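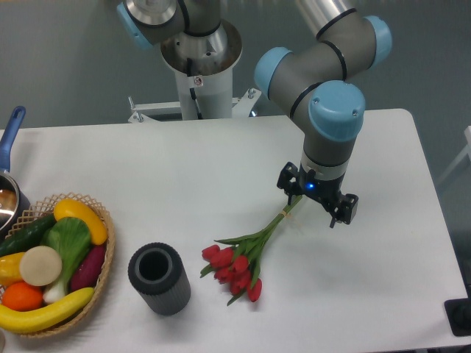 Working with Tulips: Notes for Week 4

Reading time: 4 min

These notes go with the Thursday session on spring bulbs as cut flowers. Bring your own knife or snips. Buckets, vases and paper are in the workroom. If you missed week 3, read the handout on stem types first. Tulips are in the soft-stem group with daffodils and hyacinths, and most of what was said there still applies.

1. Buying

Buy in bud, with color showing on at least half of the petal. All-green buds often fail to open indoors. Squeeze the bunch gently near the base of the leaves. It should squeak. Leaves that feel limp or papery mean the bunch has been stored too long or too warm.

Red varieties hide bruising better than white or pale pink, so turn the heads over and check the backs of the petals. Sum-yee Tsao's price sheet from the Nekdale market is pinned up by the sink. Prices drop toward May, and so does quality.

2. Conditioning

Take off any leaf that would sit below the water line. Leave the upper ones on. Cut 1 inch from each stem, straight or at a slant. We tried both last term and saw no difference in vase life.

Wrap the whole bunch in paper, snug, with the paper reaching above the heads. Stand it in cool water for two hours, longer if the stems are badly bent. They drink and straighten inside the paper. Once they have set in a curve they are hard to bring back.

Handling: pick tulips up by the stems, low down. The heads snap off easily where they join the stem, and the petals mark where fingers press.

3. Water

Cold, and not much of it. Three inches is enough in most vases. Deep water softens the stem ends. Top up every day and change it every second day. For the class buckets use 500 ml per bunch and write the time on the tape.

Keep tulips out of water that has held daffodils. The daffodil sap shortens their life. If you want both in one vase, stand the daffodils alone overnight, then rinse them without recutting.

4. Choosing a vase

Tulips keep growing after they are cut, an inch or more over the week, and they bend toward light. Choose a vase about half the height of the finished bunch and expect the shape to change.

Cylinders are the easiest. A narrow one holds the stems upright; in a wide one they fall to the sides and leave a gap in the middle. Ribbed or dark cylinders hide the stems and the water line – useful when the lower stems are untidy. Clear glass shows everything and has to be cleaned more often.

Put the vase down where it will stay before you fill it. Lower the bunch in together, stem ends first, holding it loosely, and then let go. The stems will find their own places. Adjust two or three at most.

5. On the table

Keep the vase away from ripe fruit, especially apples and bananas. The gas they give off ages the petals. Artificial fruit and vegetables are fine beside it, and a basket of them is a good low shape next to a tall cylinder.

Keep it away from the stove and from direct sun too. A cool room overnight adds a day or two.

For next week

Condition one bunch at home and keep a log for six days: stem length, water added, and how far the heads have opened. Tin-yau Hsu has blank log sheets. Hand yours in at the start of class and bring the vase you used.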